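Aleck Desktop Prompter
By Trurunby

Home > Studio > Prompters > Aleck

In stock. Ships from Lostivbridge.

The Aleck is a small prompter for people who make news and comedy video without a crew. It holds a tablet flat under a sheet of coated glass, and the camera sits behind the glass and looks straight through it. You read the script and still look your viewers in the eye.

We built the first one for a weekly satire program that was recorded in a spare bedroom. The scripts were long, rhymed and full of names and dates, and they were usually finished an hour before the recording. Learning them by heart wasn't possible. Reading them from a laptop beside the camera looked like reading from a laptop beside the camera. The units we sell now are close to that first one, with a better hood and a stiffer base.

What it does

The glass reflects the tablet and lets most of the light from your face through to the lens. Expect to open up by about half a stop compared with no glass. The cloth hood closes over the lens with a drawcord and keeps room light off the back of the glass. It comes off for washing.

The tray takes any tablet up to 11 inches, in or out of a thin case. Phones work too, but the text will be small from more than an arm's length away.

Scrolling is done by the Jireš app, which comes with the unit. It mirrors the text, scrolls at a set speed or by foot pedal, and marks beats if you give it a tempo. People who perform to a backing track tend to use the beat marks. People who read plain bulletins tend to turn them off. Scripts can be pasted in or opened from a text file, and a late change to a line can be made from a second device while the first is scrolling.

The app does not need an account or a connection once it's installed. Scripts stay on your own devices.

Specifications

Glass: 40 per cent reflective, coated on one side
Angle: fixed, 45 degrees
Camera plate: standard quarter-inch screw, slides forward and back
Widest lens: 24 mm on a full-frame camera
Weight: 2 kg without camera or tablet
Colour: black
Power: none needed for the frame; the pedal takes two AAA batteries

Setting up

Unfold the base and lock both side arms. Slide the glass in with the coated side facing the reader. If you see a faint double image of the text, the glass is in backwards. Mount the camera, bring the lens as close to the glass as you can without touching it, then close the hood. Put the tablet in last.

The base has rubber feet and will stand on a desk, a bench or a kitchen table. It also has a thread underneath for a tripod — use a solid one.

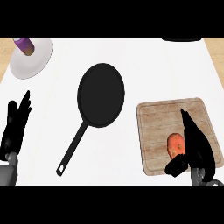
Clean the glass with the cloth supplied and a little water. Don't use window cleaner on the coated side. Small marks won't show on camera, but a greasy thumbprint in the middle will soften the picture.

In the box

Prompter frame and base
Glass in padded sleeve
Hood
Foot pedal
Cleaning cloth
Licence code for the Jireš app

Camera, tablet and tripod are not included.

Spares and warranty

The frame is covered for 2 years. Glass is covered if it arrives broken, but not if it's dropped later. Replacement glass is $105 posted within Australia. Hoods and pedals are sold separately on the spares page.

Returns are accepted within a month of delivery if the unit is clean and everything is in the box. Repairs are done at our Lostivbridge workshop. Please email before sending anything in, and include your order number.

Page updated 2019-03-16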